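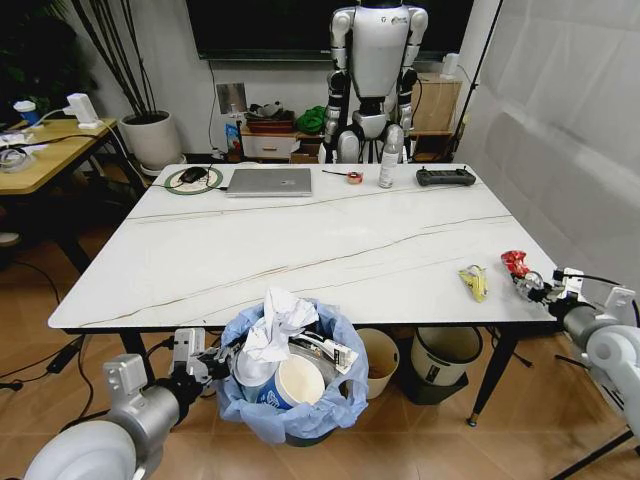 Equipo técnico del proyecto Ulo

Informe de avance de septiembre: compras y previsión de equipamiento

El trabajo del periodo se ha centrado en la tarea de recogida de residuos de mesa con dos brazos. Los objetos son de uso corriente: envoltorios, pañuelos de papel, vasos, cajas de cartón. El destino es una papelera con bolsa colocada delante de la mesa. Esta tarea es la que fija las necesidades de material hasta el cierre del ejercicio, y por eso el informe se ordena según las partidas de compra.

Partida de pinzas. Se pidió presupuesto a Lillton y a Zerach para dedos de recambio. Lillton ofrece el juego completo por 490 euros, con entrega en 3 semanas. Zerach es algo más barato por unidad, pero exige un pedido mínimo que no nos conviene. Proponemos comprar un solo juego a Lillton y revisar el desgaste antes de encargar más. Los envoltorios finos son los que más dudas nos plantean y queremos probar un dedo con la punta más estrecha, que el proveedor incluye en el mismo juego.

Partida de cableado. Sigue pendiente. El presupuesto inicial no contemplaba canaletas ni bridas para el suelo y la mesa, y hay que añadirlas. El importe es pequeño y puede cargarse a material fungible sin modificar la partida principal.
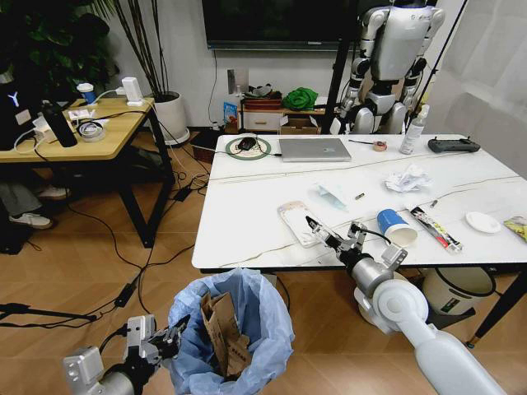 En cuanto a los consumibles, el gasto es bajo. Bolsas, pañuelos y vasos se compran en un comercio del barrio y se justifican con tique. Los envases y las cajas los aporta el propio personal. Pedimos que se mantenga la asignación actual, con un tope de 1.000 euros hasta fin de año, del que esperamos no consumir más de la mitad.

El programa de planificación Pal se renovó en las condiciones del contrato anterior. La licencia cubre 13 puestos, suficientes para el equipo actual. No se prevé ampliación.

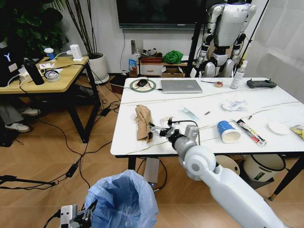
Queda por decidir la segunda mesa. La solicitud original pedía una idéntica a la actual, y ahora preferimos una de altura regulable, para ensayar la misma tarea a distintas alturas sin mover la base de los brazos. El cambio encarece la partida y no lo tramitaremos sin su visto bueno. Si no se aprueba, compraremos el modelo fijo y la diferencia quedará disponible para recambios.

Pendiente de respuesta por su parte:
Autorización del juego de dedos de Lillton.
Cargo de las canaletas a fungible.
Modelo de la segunda mesa.

Las facturas del periodo se envían por separado.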